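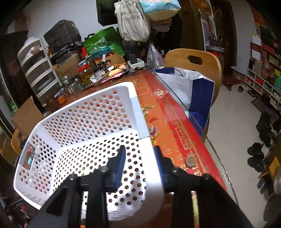 Work at table height: a hand-held gripper with blue ridged pads over an empty laundry basket.

Irkex laundry crew trades heavy lifting for teaching

Callia, 19th March

The folding hall at the Irkex laundry on Lytvynenko Street sounds different this spring. The two robot arms at the end of the line are now running on both shifts, and the people who used to stand in that spot, bending over baskets all day, have picked up a new skill that has the whole building talking.

They teach the arms! Irkex calls the system Gruka, and it learns from people doing ordinary jobs with a gripper they hold in their own hands. A worker steers the two black fingers to a basket, a towel or a packet, closes them, moves the thing and lets go. The recordings go back to the laundry, where the arms are trained on them overnight.

Much of the teaching takes place away from the hall, at real tables in lived-in rooms, with jars and shopping bags and chairs close by. Irkex picks up and delivers household laundry all over Callia, and the company wants Gruka to cope with baskets of every shape before it is given more to do. A bare steel bench makes for easy practice, the crew says, but a basket full of round holes on a glass-topped table is a much better lesson.

"My back feels ten years younger, and I go home with something to tell my kids," said one sorter who moved to the teaching crew in August. "The first week I kept squeezing too early. You have to slow down and think about what your own fingers do, and you've been doing it your whole life without thinking."

The laundry employs 49 people, and 40 of them have now taken the in-house course, which runs over five half-day sessions. It covers holding the gripper steady, coming at a basket from different sides, and checking recordings afterward to throw out the poor ones. People who finish it move up a pay grade, whether or not they join the teaching crew full time. The others are signed up for the next round.

Not every change has been easy. Basket tipping used to be a two-person job with plenty of conversation, and a few longtime workers say they miss it. The arms are also slower than a practiced pair of hands, especially with soft baskets and anything knotted together. When an arm gets stuck it stops and a light comes on, and someone walks over, frees the load and notes what went wrong. Those notes decide what the teaching crew practices next, so a sock caught in a basket handle in the morning may well be the subject of the afternoon.

That loop is what the floor staff seem to like best. Under the old setup, a machine that acted up meant a call to the supplier and a wait. Now the presser who spots a problem can pick up a gripper and show Gruka a better way, and see the result on the line a few days later.

"We had an argument about the right way to grab a basket by the rim," said a shift lead, laughing. "A real argument, over lunch, with people who have done this for years. We ended up recording it both ways."

Irkex says no jobs have been cut with the arrival of the arms, and the shop-floor agreement signed before they were switched on rules out layoffs tied to Gruka while it is in force. Lifting, which used to be shared out by rota, is now capped for each worker, with the arms taking the full baskets off the delivery carts. Staff reps will look at the cap again in August together with the sick-leave figures.

The next task on the list is pairing lids and baskets. The teaching crew has already started collecting baskets from home, and anyone at the laundry with an odd-shaped one is asked to leave it at the front desk with a name tag on it.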